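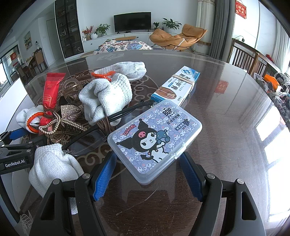
Treta wrote that a lamp with a built-in tilt switch should never be wired straight to line voltage, and asked what others had used in theirs.

I am building a table lamp that dims when the shade is tipped. The body is turned ash, 415 mm tall, with a 17 mm bore for the cord. The tilt sensor is a 4-position ball type. Under 30 degrees it chatters and the light flickers. I would like a smooth fade like the one on the Umura pendant. Is that possible without a microcontroller? The LED module is a 24 V constant-voltage strip from Hinrichs.
Posted by Bratance, 16 April 2021

Ball switches only give you on and off, so you will not get a fade from one. Use a potentiometer on the pivot instead. A 50 k linear pot into the control input of an analog PWM dimmer board will do it. Check the input range on the board first, as many want 0 to 10 V. Couple the pot shaft to the shade with a flat key, and add a hard stop so the shade cannot drive the pot past its end. Keep the 24 V supply outside the body. The bore is fine for low-voltage cable but leaves little room for a strain relief, so counterbore the base.
Posted by Treta

just get a touch dimmer, tilt ones always break
Posted by lampshed

A touch dimmer would work but it drops the whole idea of the shade. If you want to keep the ball sensor, put an RC filter on it and feed that to the dimmer input. You get a slow ramp between two levels, full and low. It also hides the chatter if the time constant is long enough. I have not tried it with the Hinrichs strip. Watch for visible flicker at the low end, where cheap dimmer boards run at too low a frequency.
Posted by ohm_and_away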